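Prumgate paper napkins, pack of 547. Got them for the kitchen, mostly for wiping the counter round the oil bottle. Black granite, polished, so every crumb shows – you know how it is.

Good: thick enough folded, dont shred on the stone. Bad: leaves a bit of a haze if theres oil, need a second one. Pack is huge, no place to put it. Would buy again – smaller pack tho. 4 stars.
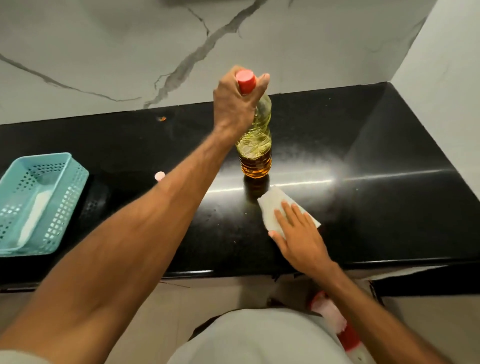

Zübeyde Keskin: Drop of dish soap on the first one, then a dry one. No haze on mine.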